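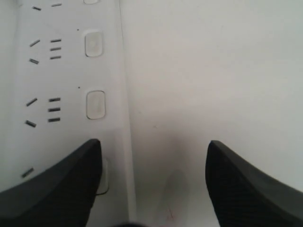 Edivaldo Fontes wrote in after last session to say that first-bloom dates are pretty much worthless, that all they measure is how hard somebody was looking that spring, and could we please stop building whole lectures on them.

Fair. Partly right too. So this handout is longer than planned, and most of it deals with that.

Home Syllabus Handouts Field Days Readings Contact

Handout 4: Old Bloom Records and What to Do With Them

Goes with the April field walks. Bring it to both sites, Lovness Woods and the Fireck bottomland. Print it if you can, phones are no good down in the hollow.

What we have

The Terkov notebooks. Start in 1872, farm family, kept on and off through three generations. Mostly plants, some birds, a lot about hay. Typed up over the past couple of winters, 3809 usable lines in the file now. A "line" is one species, one place, one date. Weather remarks are in a separate column, don't count them as records.

Gaps are bad in places. Whole springs missing. One stretch where only the fruit trees get written down, nothing from the woods at all. When woodland entries come back the handwriting is different. So: new observer, and probably new habits. Mark that break on your copy of the chart before you do anything else.

Place names. "The woods" = Lovness, nearly always. "Low ground" = Fireck, but early on it might also mean the wet end of the Maldonado pasture, which has a different slope and gets the sun a good deal sooner. Do not lump these. If the entry mentions the ford it's Fireck. If it mentions the spring house it's Maldonado. If neither, code it U and leave it.

First dates: the trouble with them

A first date is an extreme value. One odd plant against a warm rock can bloom well ahead of everything else in the woods. You record it, the line on the chart moves, and the population as a whole hasn't done anything.

Effort. More walks = earlier firsts. Somebody out every morning will catch the first bloodroot. Somebody who goes out when the chores are done will catch it days later. Same spring, same plants.

Population size. This one gets missed a lot. Big population, more chances for an early oddball. Population shrinks, first date drifts later, even if nothing about the climate changed. Works the other way when a plant is spreading. Garlic mustard especially, its firsts look earlier and earlier in lots of datasets and part of that is simply more garlic mustard.

Skill. New observers learn to spot things in bud and the firsts creep up. Then they get old and stop going down the steep side.

What helps:

- log every walk, including the ones where you saw nothing. A zero with a date on it is worth alot
- fixed route, same direction, same plots
- record stage (bud, first open, half open, most open, done) and not only "blooming"
- count or estimate plants in the plot each visit

The notebooks have almost none of this, obviously. What they do have is repeated entries. Some springs the same species is down three or four times with remarks like "well out now" or "past." Those are gold. Two dates that bracket the peak beat one first date by a mile.

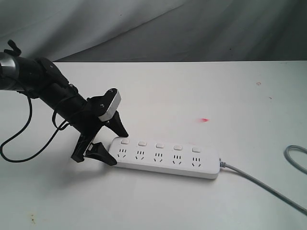 Working with the bracketed entries

There are 333 of them in the file, filter on column G. Take the last date it's described as not yet full and the first date described as full or past. Midpoint is your estimate, half the gap is your error bar. Crude. Use it anyway, but show the bar. A point with no bar on it is going to get sent back to you.

Wide gaps: keep them in, they carry less weight. Do not throw a record out just for being ugly. Throw it out if you can't tell which plant it is.

Which brings us to names.

Common names are a mess

"Mayflower" in the early notebooks is not one plant. Could be trailing arbutus, could be hepatica, possibly spring beauty in one run of entries. "Cowslip" = marsh marigold, pretty safe, it's always low ground and always wet. "Snowdrop" is anybody's guess, could be the garden bulb by the kitchen door. "Shadblow" and "serviceberry" both used, same tree, different hands.

Rule for class: if two of us can't agree on the species from the text alone, it gets U in the species column. No tie-breaking by date! I see people do this every year. "It must be hepatica, it's too early for arbutus." Then the date gets used as evidence about hepatica. Circular.

Lilac is the nicest thing in there. Easy to identify, doesn't move, nobody mixes it up, and the same bush by the Terkov gate is named over and over. Downside: one bush. A cloned individual in a sheltered yard tells you about that yard. Pruning sets it back. A new barn shades it. Treat it as a thermometer with a few dents in it.

Temperature

Don't regress bloom date on year and stop there. Year doesn't make anything bloom. Plot date against spring temperature first, then look at whether temperature has moved over the years. Two charts. Students always want to do the one chart since it looks more dramatic.

Also, which months? Woodland spring plants respond mostly to the weeks right before bloom. Later stuff has a longer window. Pick the window before you look at the fit, write it down, stick with it. Trying every window and keeping the best one is cheating even if you didn't mean it to be.

Chilling: some woody species need a run of cold before warmth does anything. Mild winter can mean the plant is less ready, so warm spring doesn't pull it forward as much as you'd expect. Apples, several maples. Explains a few of the flat spots in the fruit tree entries, maybe. Not settled, don't write it up as settled.

Soil vs. air. The herbs in Lovness come up out of soil under leaf litter, north-facing. Air station is up on open ground. Snow cover sits in between the two and messes with everything. We'll bury the small loggers again at the same depth as before, see the equipment sheet.

Canopy

The reason the timing matters in the first place, for woodland herbs anyway. Trout lily, Dutchman's breeches, spring beauty: they do most of their year's growing in the bright gap between snow going and leaves coming. If the trees leaf out earlier by more than the herbs emerge earlier, the gap narrows. Less light, less stored, fewer flowers next year. If both move together, no big change. So we need two dates per spring, herb emergence and canopy closure, and the notebooks almost never give the second. "Woods green" shows up now and then. Could be shrubs. Non-native honeysuckle leafs out way ahead of the maples now and would of fooled anybody, though it wasn't in the county when the early entries were made.

For the field walks: canopy photo straight up from each stake, same height, every visit. Overcast is better than full sun.

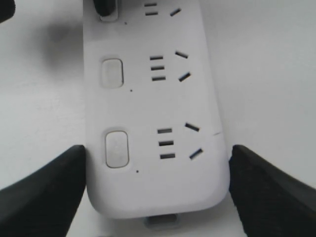 Can we pool Lovness and Fireck to get more points?
Only for marsh-edge species found at both, and only with site kept as its own column. Fireck sits in a cold pocket and everything there runs later, so mixing them blind will give you a trend that comes from which site got visited more.

Insects, quick

Ran out of time on this, so just notes. Bloom date by itself doesn't tell you if the bees are keeping up. Spring beauty has a mining bee that depends on it. Ground-nesting, responds to soil warmth same as the plant more or less, so they may stay in step. Bumble bee queens are looser about it, they take what's open. Fruit set is the thing to measure if you want to know whether the match matters. Bag a few stems, hand-pollinate a few, leave a few alone, compare. Tag them with something that won't blow off. Last year's paper tags were all gone by the second visit.

Back to the complaint up top

First dates are weak, agreed. Not worthless. A long run by one careful person on one route is decent evidence. A run stitched together from three people and two farms needs the breaks marked and the bars drawn. And if the bracketed entries and the first dates disagree, go with the bracketed ones and say so in the write-up.

Due before the second walk

- chart of one species, your pick, breaks marked
- paragraph on who was likely observing and how often
- list of every entry you coded U and why, one line each
- temperature window you chose, written BEFORE the fit

Hand in on paper or put it in the shared folder, either is fine. Boots for Fireck, the plank at the ford is gone.

Readings are on the shelf by the door, please sign them out this time.

12 shares 3 comments

Contact the instructor | Handouts may be copied for class use | Back to top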